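Reviews > Houseplants & Garden Care

Lillum Leaf Feed, one season in

By Yiğit Avcı | Jun 22, 2021
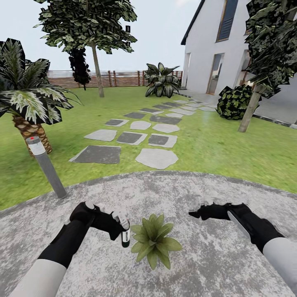 A small leafy plant and a little bottle with a dark base.

I started on Lillum back in December, when my windowsill looked so sorry for itself that I would have tried anything, and I'm still using it now (which says a lot, because I give up on plant foods fast!). You mix 5 drops into 1000 ml of water and feed every other week. The smell is mild – a bit like wet hay – and it rinses out of the can easily.

My peace lily has put out lovely new growth and the ferns seem happy too, though the African violets didn't care one way or the other. I used Altıntaş for years before this and liked it fine, but it left a white crust on the soil that I was always scraping off. My one gripe is the dropper, which dribbles down the side if you squeeze too hard. I'd buy it again, and I already have a second one in the cupboard.

Print this page | E-mail to a friend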